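Good Practice with Hand-Held Grippers: Gallery

Welcome, and thank you for stopping by our little corner of the Potura site! Potura is our shared effort to write down sensible habits for people who record household tasks with hand-held grippers, the recordings that later help teach robots how to handle ordinary things around the home. We started out with 14 rules on one sheet of paper, and after a good deal of friendly arguing (and a September spent almost entirely on the subject of bedding, which has more to it than you might think) we have brought the list down to 8. We like the shorter one better. People do seem to read it all the way through, and that was the whole idea.

This page goes with rules 2 through 5, the ones on working in a lived-in room. Bedrooms are where we get the most letters, and we can see why. They are small, they are full of soft things that slide about, and they belong to somebody who would very much like to have them back in good order at the end of the day. Our partners at Quiambao have tested the wording with new operators, and the good people at Cleltora went over every line for plain language, for which we are still grateful.

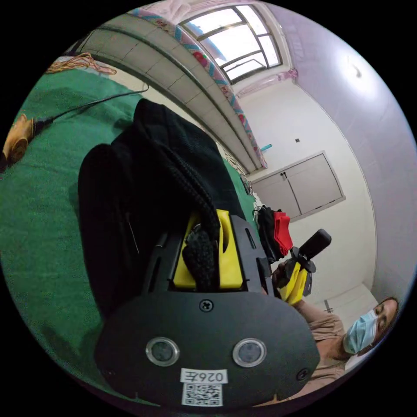

Rule 3, soft goods: take your time with cloth and cord, and let the jaws close fully before you lift.
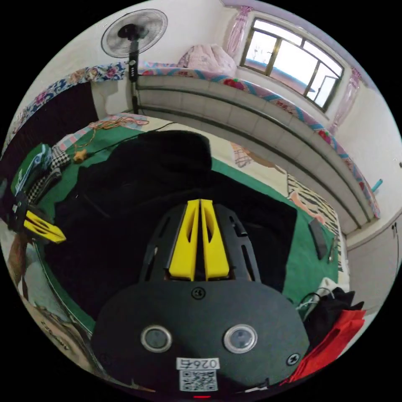 Rule 4, the work surface: a bed with a green sheet and a large black cloth across it, and a phone lying face down. Look over the whole surface before each take, and agree with the household on what may be handled and what stays put.

Do I have to tidy the room before I start recording?
Leave it mostly as the household keeps it. Robots will have to work in rooms that people really live in, and a room cleared for the occasion teaches them very little. Do put away anything private, such as letters, medicines and bank cards, and move cables off the floor where you will be walking. If you are unsure about an item, ask the person whose room it is, and if they would like it out of the way, out of the way it goes.

A word on labels, while we have you. Every gripper should carry its own code, and the code goes into the session log before the first take and once more after the last. The Vasusar set has grown to 719 logged sessions, and the ones that give us headaches are nearly always the ones where somebody meant to fill in the log later on. Please fill it in as you go!

The full text of the rules is on the Documents page, along with a large-print copy for the wall. Comments are welcome through the contact form, and we do read every one, though it can take us a little while to write back.

Page updated 2024-03-06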